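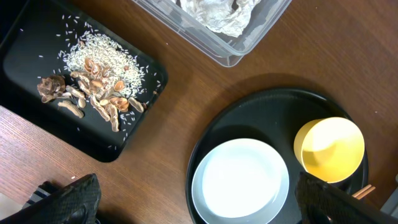

The Long Interview on Regional Television

24 September 2021

Between the end of the evening news and closedown, Grillesley Television kept a slot with no fixed length. It was filled, for 11 years, by Satlow Talks: one guest, one presenter and a plain set with two chairs. Writers and economists appeared most often. The shortest surviving programme runs to 19 minutes and the longest to just over an hour.

The station made 593 editions. Only 173 are held in the Clitine archive, most of them on domestic cassette. The broadcast tapes were wiped and used again, as was normal for talk programmes with no repeat value. Sound survives for a further group, recorded off air by a listeners' society.

The format had consequences for argument. A guest on a variety show had to state a position on tax or conscription between a singer and a comedian, and the audience's laughter set the pace. At Grillesley there was no audience. Presenters were told to leave pauses alone, and guests often returned to a point they had made badly ten minutes earlier. The transcripts show this clearly – one discussion of land reform contains 3 separate attempts at the same definition.

Transfer work resumes in December. Cassettes with sticky binder will be treated first, and the Chae collection of production papers, which includes running orders and guest fees, will be catalogued alongside them.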